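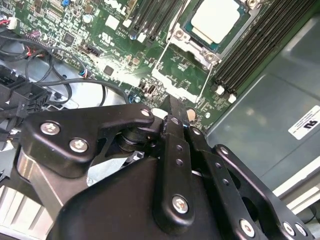 海中技術体験デー 会場安全点検表(所見つき)

ホーム | 催し案内 | 学校の方へ | 点検記録 | お問い合わせ

会場:Tralurholm 港湾訓練棟
対象:中高生 100名(午前50、午後50)
点検日:2025年9月17日
点検者:Nele Seidel

1. 避難経路 【可】
海底VR体験の列が非常口の前を通る計画だった。列のほうを曲げてもらった。非常口は曲がらないので。

2. VRゴーグル 【条件つき可】
44台中、4台はバンドの留め具が緩い。使用停止の札を貼り、別の棚へ。座って使うこと。「立ったほうが迫力が出る」との意見は承ったが、床の硬さは変わらない。

3. 訓練水槽の手すり 【可】
前回指摘したぐらつきは修理済み。Ekinci 社の報告書は手すりより立派な厚さ。

4. 小型潜水機の操縦体験 【否】
漏電遮断器の試験記録なし。担当の Hondow 社いわく「毎年やっている」。毎年やっているなら記録も毎年分あるはずで、楽しみに待つ。提出まで通電禁止。

5. ケーブル養生 【可】
通路部分はすべてカバー済み。黄色のテープがやや多い。芸術性は点検対象外。

6. 救命胴衣 【条件つき可】
小さいサイズが不足。Cladadcombe の倉庫から追加を手配中。「大は小を兼ねる」は水辺では採用しない。

7. 救急箱 【可】
中身は期限内。鍵の所在を三人に尋ね、答えが三通り返ってきた。受付の引き出しに固定し、札をつけた。

8. 引率教員への説明 【未】
資料は完成。集合場所の地図だけ上下が逆。差し替え後に再確認する。

再点検:項目4と8。開場前日までに実施。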